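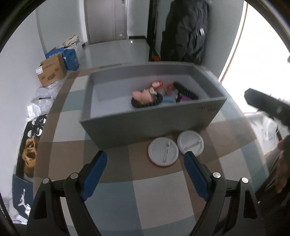
Step 3: Record the pickup demos

Okay, now the fun part! By this point you've got your gripper calibrated and your sorting box on the floor (if not, go back to step 2, I'll wait). We're going to collect the demonstrations that the policy learns from, and the task I use for this tutorial is a tidy-up: small things on the mat, gray box behind them, everything goes in the box.

I like pin-back badges for the hard cases. Lay a couple of them face down, close together, just in front of the box. They're flat, they're slippery on a lot of surfaces, and the clasp side gives the blue pads something awkward to close on. If your policy can handle a badge lying on its face it'll probably be fine with a plush pig.

A few things I do every time:

Start each demo with the fingers open and the badges between the tips, low in the view.

Go for one badge per demo. I used to grab both in one long take and the segmentation in Kundance made a mess of it.

Close slowly. Slower than feels natural! My early demos were way too snappy and the policy learned to swat things.

Lift, move over the wall of the box, open, and hold still for 2 seconds before you stop recording. That pause is what the Huttunen script looks for when it trims the end.

Don't empty the box between takes. I let the pile build up on one side (toys, packets, whatever I've got) so the drop spot looks different from one demo to the next. Same with the hallway behind it. Shoes, shopping bags, a coat on the rack, I leave all of it where it is, and the policy seems to cope better in other people's apartments that way.

Step 4: How many is enough?

I recorded 637 demos over a few weekends and threw out the ones where I bumped the box or lost tracking. That left a little over 500. Then I trained the same Jarnine policy twice, once on 200 demos and once on the full cleaned set, with every other setting left alone.

The small set was already good at plush toys and packets. Badges were another story, it kept pinching the mat next to them. With the full set it got the face-down ones much more often, though two touching badges still trip it up and I don't have a fix for that yet (if you do, please leave a comment!).

So start with 200, train, and watch where it fails. Then spend your next Sunday recording just those failures.

Step 5: Export for training

Open Firnetti, pick your session folder, and hit Export. Leave the frame rate on the default and check the box for gripper width, or the policy won't know when to close.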